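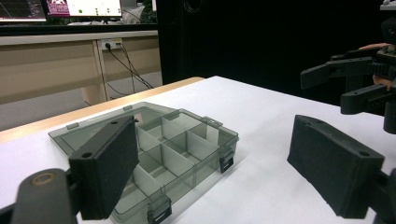 A clear gray plastic box with many small compartments.

How do people sort things?

Do you have a collection? Maybe you keep shells, buttons or stamps. When a collection is small, you can find everything very fast. When it grows, you need to sort it. To sort means to put things into groups, so that the things in one group are the same in some way.

The way you choose is called a rule. You can sort buttons by color, or by size, or by how many holes they have. The same button can go to a different group each time, when you change the rule. No rule is the only right one. A tailor wants the size first. A painter maybe wants the color first.

Scientists sort too. In the small museum of Skasberg there are 2,000 shells from the beach. Wilma Haldane takes care of them. When she started, all the shells were in paper bags, and on the bags was written only the year. She decided to sort them by shape: the ones with two halves, like mussels, and the ones that turn around like a staircase, like snails. The mussel kind was 676 shells. After this she made smaller groups inside the big groups. It took her until November to finish.

Groups inside of groups are very useful. A library does it also. First you find the animal books, then the bird books, then the book about owls.
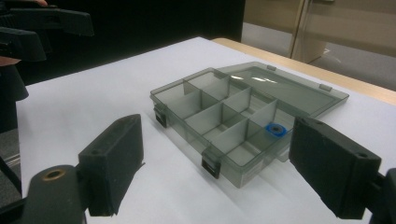
What do you do with a thing that fits in two groups?
You pick one group for it and write a small note in the other group, so you remember where to look. You can also make a new group, if you have more things of this kind.

Now you can try it at home. Take 30 small things from one drawer (ask first whose drawer it is). Choose a rule and make your groups. Then ask a friend to look at the groups and guess your rule. If the friend can not guess it, maybe your rule has too many parts. Mix everything again and try with another one.

Words to remember
Sort: to put things into groups.
Rule: the way you decide which group.
Collection: many things of one kind that somebody keeps together.

Text: Syahrul Ong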